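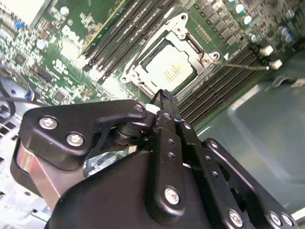 The Warel Computer and Electronics Fair was on again this June, in the exhibition hall at Emthorpe. I went on the Saturday, got there when the doors opened and left in the middle of the afternoon. Admission was 19 dollars, which included parking and a paper program. Kids got in free with an adult.

The hall is bigger than the one they used last year. According to the program there were 100 tables, plus a row of company stands along the back wall. The aisles were wide enough to get a cart through. The air conditioning worked at the front and not so well by the food counter.

I started with the used parts, as I usually do. Most of the sellers had the same things: memory sold in trays, graphics cards in antistatic bags, power supplies, boxes of cables. Prices were marked on nearly everything this year. Memory was cheaper than online. Hard drives were not, and only one seller had a machine set up so you could test a drive before paying. I bought two sticks of server memory from him and a fan. He took cards. Several others were cash only, and the nearest ATM is at the gas station across the road, so bring bills.

Laryea had the largest stand on the back wall. They refurbish office computers and workstations and sell them to schools and small businesses. The man at the desk said they handle 470 machines in a normal month. Everything that comes in gets a memory test, a drive wipe and a cleaning, and the ones with bent processor socket pins are broken up for parts. I asked what fails most on the older workstations and he said power supplies first, then front USB ports. Their fair price on a used tower was 40 dollars under the website price, with the same one-year warranty.

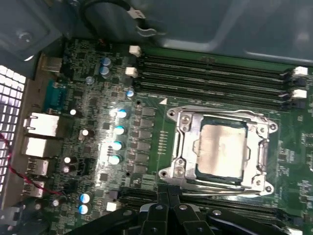

The talks were upstairs in two rooms. I went to one by Ritu Grewal on keeping older desktops in service. It ran close to an hour and was well attended. She covered when to replace thermal paste, how to read a board's supported processor list, and why it makes sense to update the firmware while the old processor is still installed. She also spent some time on cleaning. Her advice was to hold fan blades still while blowing out dust and to keep household vacuums away from the inside of the case. The slides are supposed to go up on the fair website. They were not there when I checked this morning.

The second talk I had marked, on small home servers, was moved to the morning without much notice and I missed it. There was a sheet of paper taped to the door with the new time.

Dorberg had a stand with tool kits and soldering equipment. I tried one of their soldering stations on a scrap board. It heated fast and the handle was comfortable, but the stand for the iron felt light and slid on the table. They had precision screwdriver sets at a fair discount and were down to the last few by noon.

Food was sandwiches, hot dogs and coffee. The line was long at lunchtime and short after two. There were not enough places to sit.

The old computer display was in the side room. It was mostly home machines from the eighties, with a few running games that visitors could play. The labels were good and gave the original price for each one.

Next year's dates have not been announced. The sign-up sheet for sellers was already at the front desk when I left.

29 June 2026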